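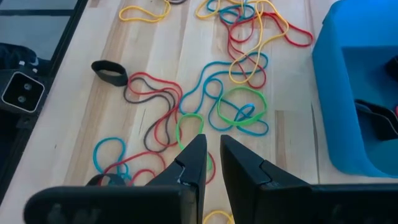
Draren Demonstration Cell
Demo visits and open day

Home > Equipment > Demonstration > Draren cell

The Draren cell is the tabletop unit we run for visitors at our Azevedo Street building. It has a two-finger gripper with a camera at the wrist, and its regular job is sorting small, flexible parts into a bin. You can book a visit to see it work, bring your own parts for a trial, or come to the April open day. The cell on the demo floor is the same build we ship.

What you will see

The standard demonstration is rubber bands. The bands are spread over the table and the arm moves them to the blue bin. We use a mix of sizes and colors, thin bands as well as wide black ones, and we leave them tangled. Bands are a hard part to handle. They lie flat, they cross over each other, and picking up one can drag two more along with it. Customers who handle O-rings, gaskets, cable ties or small hoses usually recognize the problem right away.

A run ends when the table is clear or when the operator stops it. The arm will miss some picks. When it does, it backs off, looks again and picks a new spot. We don't edit the misses out of the visit, and we suggest you watch for them, as the recovery is the part most buyers ask about later.

After the first run you can rearrange the bands yourself and start another one. Stay behind the yellow floor line while the arm is moving. The operator will pause the cell when you need to reach the table.

Your own parts

Bring up to 5 kinds of part, with enough of each to cover a good part of the table. Parts should be clean, free of oil, and light enough to pick up between two fingers. Please tell us ahead of time about anything sharp, sticky or brittle. We can't run food or medical items on the demo floor.

If your parts need different fingertips, we keep several sets on hand and a change takes a few minutes. Fingertips made for one part take longer and are quoted separately.

Trials are recorded from the wrist camera. You get a copy of the recording and a short written report with the picks tried, the picks made and the cause of each stop. Our copy is erased on request.

Cell details

Gripper: two fingers, narrow tips, parallel closing
Camera: wrist mounted, color
Work surface: wood tabletop on the demo unit; steel or plastic on order
Bin: one as standard, up to four on order
Control software: Bultar, current release
Reach from base: 40 inches
Power: standard wall outlet
Air supply: not needed
Guarding: floor scanner as standard, full enclosure on order

The wood top on the demo unit has been in use since the cell was set up and it has its share of marks. We have kept it. Most benches our customers work on look the same, and the software has to tell a crack or a stain from a part. If you would like to see the cell on a plain surface, ask when you book and we will lay down a mat.

About the software

Bultar runs on a small computer under the table. It does not need an internet connection, and the demo cell is normally run without one. New parts are taught by showing the cell a set of hand-guided picks. The rubber band job was taught with 1,584 of them. Stiffer parts with a regular shape need far fewer, and the last bracket job we set up used 202.

Teaching is done by your own staff after a two-day course. The course is included with the cell — travel is not.

Booking a visit

Visits run an hour and a half. Groups of up to six fit comfortably around the table. Larger groups are split, with one half on the demo floor and the other in the meeting room looking at the fingertip sets and past reports.

Santeri Räsänen runs most of the demonstrations and will be your contact before and after the visit. When you write, please include:

Number of people coming
What part you handle now, and how
Whether you are bringing samples
Any access needs

There is no charge for a first visit. A full-day trial on your own parts is charged, and the fee comes off the price if you order a cell.

April open day

The building is open from 10 a.m. to 4 p.m. The Draren cell runs on the hour, with the last run at 3 p.m. Between runs the operator is free for questions. The Gromance bench, our older single-finger suction unit, will be running on flat card parts in the next room, so you can compare the two ways of picking.

No booking is needed for the open day, but we can't take customer samples on the table that day. School groups are welcome before noon with one adult for each five students. Coffee is in the front hall, and parking is behind the building off the side road.

Common questions

Can the cell sort by color?
Yes. Color sorting is part of the standard software. The regular demo uses one bin for everything, so ask if you want to see it done.

Does it work in low light?
It needs steady light. Normal shop lighting is fine. Direct sun across the table causes trouble, and we pull the blinds on bright afternoons.

Can we rent one?
Yes, for three months or longer. Rental cells come with the wood top and one bin.

How long is delivery?
Ten to twelve weeks from order. Extra fingertip sets ship separately.

Related pages
Fingertip sets
Gromance suction bench
Bultar release notes
Training course dates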